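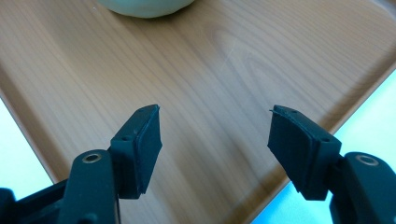 Stillstead Tusia home helper, reviewed by Ruba Issa
27 June 2026

I have wanted someone else to clear my breakfast table since I was old enough to be asked to do it, so when the Tusia came to stay for 17 days I was far more excited than a grown woman ought to be (my husband Majdi took a good deal of persuading). It costs £3,159, and for that you get one arm on a wheeled stand, a two-fingered gripper with rubber pads, and a very thick booklet.

Setting up took us most of a Saturday morning, with a long break for lunch. After that you show it each job by hand a few times, and I must say I rather enjoyed this part! It learnt to lift a mug from a tray and put it by the sink within 10 goes, and it's wonderfully gentle. Nothing got chipped in all the time we had it.

Bowls were another matter. Anything round and smooth it would approach, think about, back away from and approach again, and one morning I had drunk my tea and read the post before the porridge bowl went anywhere. Spoons lying flat on a tray it mostly pushed about. It folded tea towels nicely enough if I laid them out square first, by which time I might as well have folded them myself, and it never did get the hang of socks.

The older Bunside Majali, which my sister bought last December, is £400 cheaper and quieter too, but it grips everything as if it might run away, and I wouldn't let it near my good cups.

Would I buy the Tusia? For someone with sore hands who needs the same few things moved every day, I'd say do try one. For the rest of us it's slow company at breakfast, though Majdi has asked twice when it's coming back.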